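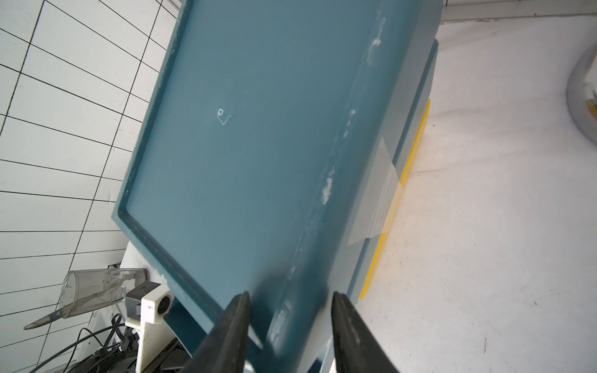

Sticky tape marks and white scuffs on a small plastic drawer box – worth cleaning or leave it?

Posted in: Storage and Small Organizers

drawerdweller
8/21/24
I have a little two-tier drawer box, teal on top and yellow underneath, that I want to use for small things near the bar shelf. It was sold to me as a Florum but there is no name on it that I can find. The blue plastic has a long streak of white, chalky-looking scuffs on it, and there is a strip of clear tape stuck on the side. There is also dust in it, and a bit of white thread.

I have two questions. Does the white stuff come off or is it worn plastic? And should I pull the tape? I don't know if it is holding anything.

pinecrest116
Try dish soap and an old toothbrush first. If the white is residue it will lift. If it is stress marking in the plastic it won't, and no cleaner will change that. Check whether it follows a ridge. Mine whitened along the ridges where the plastic had been rubbed.

drawerdweller
It does follow a ridge, more or less, but it is blotchy too. Worse in a couple of patches.

Savvas Raptis
Could be both. I had a Stanov box with the same problem and half of it washed off. The other half is still there. I would leave the tape alone until you have had the drawer out and looked at the side from the inside. People tape these when a seam starts to go.

hallcloset_7
Disagree about the tape. Old clear tape goes yellow and the glue gets harder to remove every year. Warm it with a hair dryer, pull it slowly and flat against itself, then wipe off the glue with cooking oil. If the seam opens up, put new tape on. You have lost nothing.

Savvas Raptis
You have lost the seam, if the old tape takes a chip of plastic with it. I have done it.

pinecrest116
What are the white labels on the front for? If they are paper I would soak those off too while you have the soap out.

drawerdweller
No idea. There's one on the front of the teal drawer with a tiny one under it near the seam, and a rounded one on the yellow.

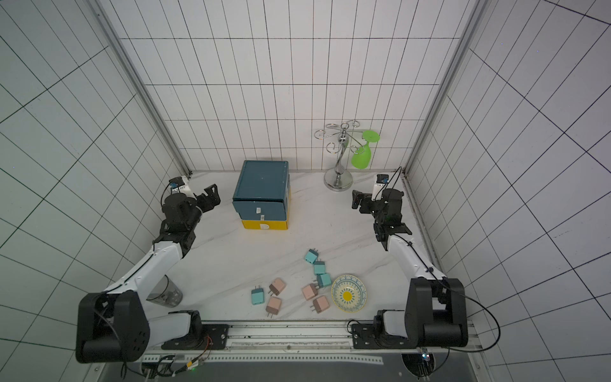

I was going to write over them with a marker and leave them where they are. The box will sit toward the back, so the labels are the only way anyone else in the house will know what goes where. Wine charms in the top, corks and the bottle stopper in the bottom.

Leonie Auer
Before you settle on that spot, open the drawer with everything else in place. I bought a Drira set that looked fine on the shelf and the drawer hit the jar in front of it every time. It needs clear space in front for the full length of the drawer, plus your hand.

hallcloset_7
Agree with Leonie. Also put something small in it and see if it slides around when you pull. Mine needed a liner. I cut up a piece of shelf liner, 149 mm by 106 mm, and it has stayed put since February.

drawerdweller
Good point on the space. The wine glass rack is going next to it, so I set both out on the white floor to see.

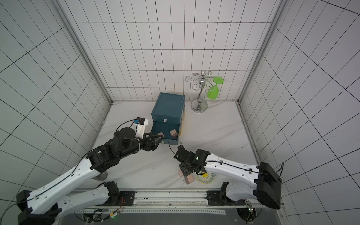

Lower drawer pulled forward, glass rack to the right with the green glass hung up.

Leonie Auer
Looks workable. I would still give the rack more room on the drawer side. Glasses hanging off hooks get knocked when you reach past them.

pinecrest116
It's a plastic glass, it will survive. I would be more bothered about the rack tipping if you only load one side. My Hou rack has a round base like that and I have to balance the glasses.

Leonie Auer
Fair enough, but they won't all be plastic once it is in use.

drawerdweller
Some will be real glass, yes. I'll leave a wider gap. Going with soap and a toothbrush for the scuffs. Still undecided on the tape.

Savvas Raptis
Leave it on.

hallcloset_7
Take it off. Hair dryer on low, and do the soap wash after so you only clean that side once.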